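Kanoten Wrist Camera Kit, Set-Up Guide
Section 4: Comparing finger sets on the Lirenier arm

Run this section once for each finger set. Finish all trials with one set before fitting the next.

4.1 Prepare the work surface

1. Cover the table with a matte white sheet. Glossy sheets cause glare and are not supported.
2. Place the wicker basket on the sheet and the red cube to one side of it, with clear space around the cube.
3. Open the live view and lock exposure and white balance. 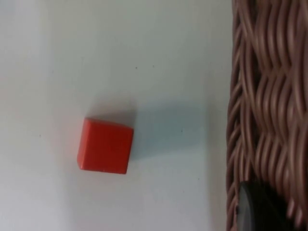
4. Set the shadow threshold to 104. Lower values may cause the detector to merge an object with its shadow.
5. Save the profile under the name of the finger set.

Note: Small specks on the sheet are ignored at the default blob size. Do not reduce the blob size to improve edge detection.

4.2 Check finger clearance

1. Jog the arm at speed 3 or lower.
2. Bring the wrist in beside the basket and stop before the fingers reach the wall.

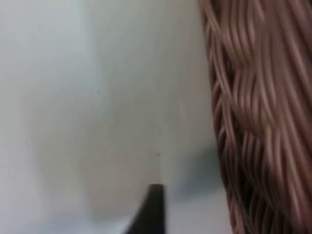

3. Wait for the arm to settle before saving a still. Stills saved during motion blur at close range - the weave shows it first - and must not be used for calibration.
4. Repeat for 6 approach angles and enter the results in the Altwood log sheet.

CAUTION: Keep hands clear of the fingers while the arm is enabled. Press Hold before changing a finger set.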